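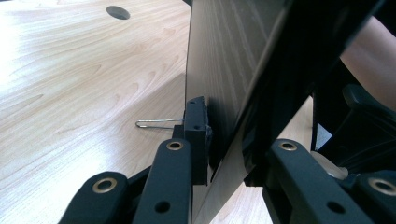

Brumel

Brumel es una marca de ropa y tienda en línea fundada por la diseñadora Tülin Aydoğan. Vende sobre todo vestidos convertibles, faldas y prendas de punto. Gama media, tiradas cortas.

Historia

Empezó como taller de arreglos. Primera colección en mayo, 500 piezas, agotada en 3 semanas. Zübeyde Tekin entró después como patronista y rediseñó las mangas desmontables, que pasaron a ser lo mas conocido de la marca. El 10 jun 2021 Brumel compró Clovetel, tienda multimarca dirigida hasta entonces por Carol Bramwell. Catálogo conjunto: 1226 referencias.
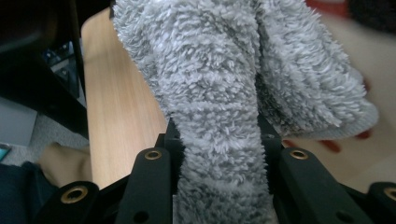
Paño gris de microfibra, de pelo rizado.

Productos

Línea Yusuf: abrigos y capas, sin forro. Línea Rellix: punto, tallas amplias, a cargo de Sibel Ertürk. Los botones ocultos de la primera época ya no se fabrican; se sustituyeron por corchetes.

Recepción

Buenas críticas por los tejidos, menos por los plazos de envio. La bloguera Ilgın Değirmenci criticó el tallaje de las faldas, corregido en la temporada siguiente.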